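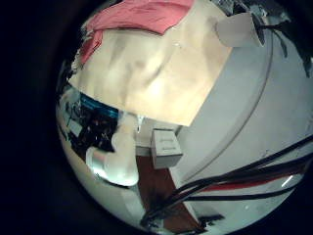
Renata Simões
Contributing writer, Praltden

"The pink cloth is always the last thing I put away," the owner of the small mending room in Grikotbridge tells me. She opened it in April, after 30 years of sewing for other people.

We talk while she tidies. The cables she finds the hardest. "I tie the black ones together, and next morning they are again everywhere — like spaghetti."

Her customers bring mostly curtains and school uniforms. She charges four dollars for a simple hem and does not want to raise it. "My neighbours are not rich," she says.

Would she like a bigger place? She folds a sleeve before she answers. "A bigger place is more to sweep. I would like one more shelf."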